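Posting small parcels from home, where do I stick the label?

Posted by trunalstead_crafts in Selling Online, Wednesday

Hi all, I've been making and selling knitted tea cosies from my spare room in Trunalstead (yes, really, people buy them!) and I'm about to go from the odd order to a proper market-stall-and-website sort of setup. My sister talked me into it and now I've got 95 padded satchels under the bed and no idea what I'm doing.

My main worry is labels. My last batch went out with the label wherever it fitted, sometimes folded over the edge, and two came back to me in June with a sticker saying the address couldn't be read. Both were perfectly legible to me, grr. Does it matter which side it goes on? And is it worth buying a label printer or should I keep using the inkjet and sticky tape? I do maybe four parcels on a good day. 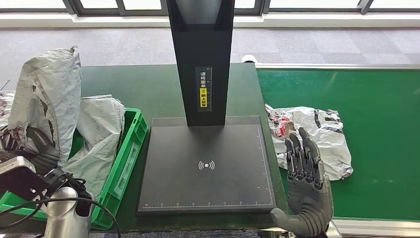 Parcel station, label side up please.

Also, if anyone has a favourite way of stopping a tea cosy from arriving flat as a pancake, I'm all ears. I've tried scrunched newspaper but it left grey smudges on a cream one and I had to remake it.

Kimie Nomura

Hi Kimie, congrats on the shop! I sell enamel badges and the odd mug under the name Nelen, and I did exactly what you did with the tape for my first year.

Largest flat side, label completely flat, nothing folded round a corner. If the barcode bends, a scanner has a much harder time with it. And don't put clear tape over the barcode itself, the shine can throw it off (I run tape along the top and bottom edges only). Inkjet ink runs if it gets rained on too, so if your returned ones had been out in the weather, there's your culprit.
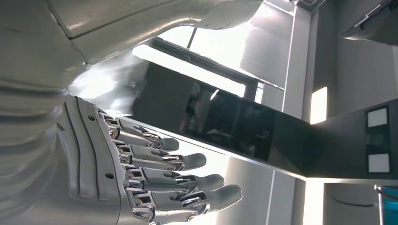 Silver fingers, close up.

I'd get a thermal printer. Mine's a second-hand Droner and I've put 626 labels through it without a jam. No ink, no tape, you peel and stick. Even at four parcels a day you'll be glad of it the week before Christmas. Buy the labels in rolls of 300 and keep them out of the sun, they go a funny colour on a windowsill.

For squashed cosies, blow up a small paper bag, twist the neck and pop it inside. Weighs nothing!

Cillian Madigan

I'm going to disagree a bit about the printer. I post handmade soap and I still print on plain paper and slide it into one of those clear document pouches. Costs a few cents each and I haven't had one back.
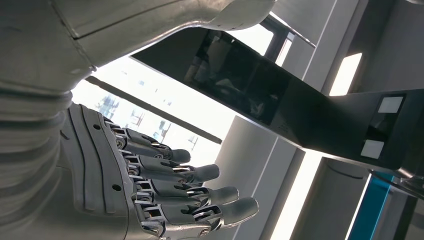
What I would spend money on is your hands, or your wrists anyway. Packing is murder on them once you get busy. I was taping everything with my fingers bunched up tight and by Friday I couldn't open a jar. My physio got me to spread them out and stretch, all four in a row like the metal hand up there with its fingers fanned, and hold for a slow breath or two. Do it between every few parcels. And get a tape gun with a decent handle, I beg you.

noiphan_soaps

Thanks both, this is brilliant. I've ordered some pouches to start with and I'll see how sales go before I splash out on a printer. Paper bag trick tested on the cat-shaped cosy and it kept its ears!
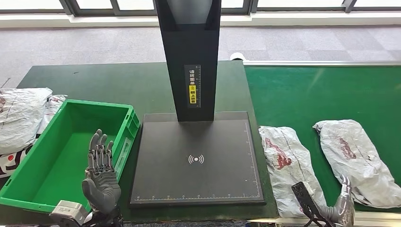
One more thing I've worked out since is that I need to measure before I pay for postage, not after. I got stung on a big one because I guessed the length and was over the limit. Black base with white scales along the right and bottom edges, that's the sort of layout I'm after, so I've stuck two of my old dressmaking tapes to the edges of the packing table and I can plonk a parcel in the corner and read both sides. Took me five minutes and it's already saved me a trip back to the counter. Now to find a set of scales that doesn't give me a different weight every time I breathe on it.

Kimie Nomura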